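# Vadum open day in June – my notes, please add yours

**skakska_bench** wrote:

I promised some notes for those who could not come. The doors opened at 10 and there were 62 names on the list, but I think 58 of us came in the end. We were split into small groups. I was in the second one and we started upstairs, on the mezzanine, where the hand-held grippers were.

First the guide talked a little about Zirkier, their software that learns from what people do with the grippers. After this you could take one in each hand and try it yourself at the round table. Flat, stiff things were easier for me than I expected. The black pads are soft enough to forgive a bad angle.
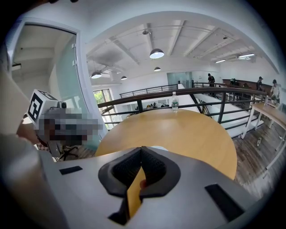
My wrists were tired after ten minutes. The grip is made for a bigger hand than mine, and I asked if there will be a smaller size. The answer was "maybe next year".

The coffee was good. The stairs are steep, so take care if you go to the next one with a heavy bag.

**othmar_k** wrote:

Thank you for the notes. I was in the last group and I have a different opinion. For me it was too much talking and too little trying. We waited over 2 hours and I had the grippers for maybe five minutes. Also I don't agree about the pads. They hold well, but you feel almost nothing through them, and I pressed much too hard every time.

**skakska_bench** wrote:

About the waiting you are right, our group was lucky. About the pressing, I had the same problem in the beginning. It got better when I looked only at the fingertips and did not think about my hand.

The exercise with the plate was the best part for me. One gripper takes the piece and the other one stays close, ready to help.
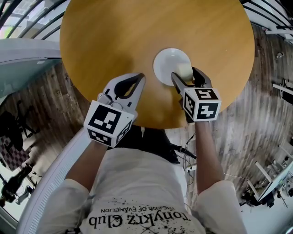 I would like to see the same exercise with something that rolls. The guide said they do this with the Thongdee set, but it was not shown to visitors.

**pim.rail** wrote:

Is the Thongdee set the one with the little cups? I asked for it by email in the spring and got no reply.

**othmar_k** wrote:

Yes, cups and some balls. Write to them again, they answered me in 2 days.

And I still say five minutes is not a demonstration – but I will go again if they make the groups smaller.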